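February, 7:40 am – gripper pair 5, service and recheck

Gilles flagged the right unit yesterday for closing late. Pulled both off the charger and opened the right one first. The slide had grit packed along one side and the spring seat was dry. Cleaned it with a brush and alcohol, put a thin film of grease back on, closed it up. The left got the same treatment so they stay matched. The counter on the left reads 1128 cycles since the last service. Limit is 3000, so we are well inside it, but the floor work is dirtier than the bench work and I would like to bring the limit down. Will ask Isla.

Marker cards: both rear cards checked for lift at the corners. Right one had a corner coming up, pressed it back with fresh tape. If it lifts again, replace the card, don't add more tape. Morven has spares in the Praltley drawer.

Width calibration: ran open and close 70 times on each side with the Tekia script. Left fine from the start. Right was off at full open, so I redid the zero and ran it again – fine the second time. Old values are saved in the Clirkine folder in case we need to go back.

After that, a handling check on the floor with the small basket, seated, both units on. Thin rod in the right, red ball on the left side. Keep both cards facing up or back toward the wearer while reaching, and don't let the wrists roll in.

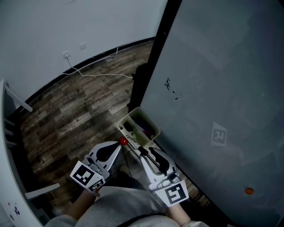

Floor check, both grippers pointing toward the basket, rod in the right jaws.

Still open:
Right trigger feels stiffer than the left. Could be the new grease, look again tomorrow.
Order brushes, we are on the last one.
Lorna wants the zero procedure written up for the Ocampo set too. Marit has the old draft.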